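3.2 Why riders repaint, and what they do first

I went into this part of the study thinking that paint would be the last thing scooter owners spend money on. I was wrong, and I'm happy to say so. Of the 307 owners who filled in our form, 196 had changed the color of at least one body panel, and plenty of them did it before they touched the seat, the mirrors or the exhaust. Paint is where people start.

We asked about two scooters only, the Rovine and the older Iveo. The Rovine has big flat side panels that come off with a few screws, so you can do the job on a kitchen floor (several people told us they did). The Iveo is fussier. Its front apron wraps around the steering column, and you have to unplug the horn to get it free. I expected that to put people off -- it didn't, or not by much. Iveo owners just seemed to grumble more in the comments box.

The form closed on 14/12/2018, and after that I called 24 of the owners for a longer chat. I loved doing these calls! People talk about their scooters the way other people talk about their dogs. I kept a loose list of topics next to the phone: who did the work, where the scooter was parked, whether they still had the factory panels, and where the spare key lived.
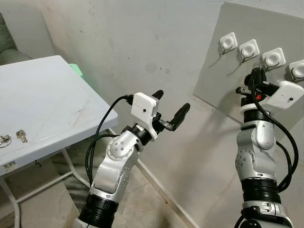 Figure 4. White square key holders on a gray wall panel, with a white folding table to the left.

The old panels turned out to be the best topic of the lot. Most callers had kept them, wrapped in a blanket or shoved under a bed, in case they ever wanted to sell. One rider in Carnadance had three full sets and swapped them every June, when the local meet-up comes around. I hadn't thought to put that on the form at all, so I can't say how common it is.

Money was harder to pin down. Some riders counted the primer and sandpaper, some only counted the color coat, and a few had a cousin with a spray gun and counted nothing. I've left cost out of the tables for that reason and treat it in Section 5 with the Lim workshop receipts, where more than 300 paint jobs are priced the same way.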